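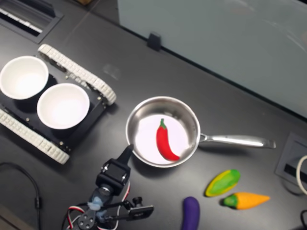
A reader of these pages writes that a pretend kitchen ought to be stocked only with pretend cookware, and that a proper saucepan among toy vegetables will confuse a child more than it helps. The comment arrived under the December entry on play materials, and it deserves a considered reply.

It has been the practice in this household to keep one full-size saucepan in the play kitchen. Ours is stainless steel with a long handle, and it was retired from the stove when we purchased the Perstead set. The toy pans that came with the Zeltby kitchen were too small to hold even a single toy pepper lying flat, and the children set them aside within the first month. A red chili rests comfortably in the larger pan, stem and all, and can be stirred, served and returned to the pan again.

The bowls are likewise plain white ones of ordinary household shape. They are used for serving, for sorting, and on one occasion for a very long soup that was not to be disturbed until after supper. We do not supply glass or anything with a sharp edge, and the saucepan is put away whenever the real stove is in use.

With regard to the vegetables, the following may be of use to families who are beginning a collection. The Asier assortment contained 33 pieces, which proved to be far more than were needed. We have since divided it between two boxes and exchange them at the start of each month. Peppers have been the most requested items in both boxes. Pieces that can no longer be wiped clean are withdrawn.

The tabletop receives the same care as any other surface in the kitchen - a damp cloth, then a dry one. Dark surfaces show every crumb of modeling dough, and the cloth should be kept within reach.

The reader also inquired whether the Herath storage rack is still recommended. It is, with the reservation that the lowest shelf is too shallow for a saucepan with a long handle. Ours hangs from a hook at the side, at a height the younger child can manage.

Posted August 5, 2018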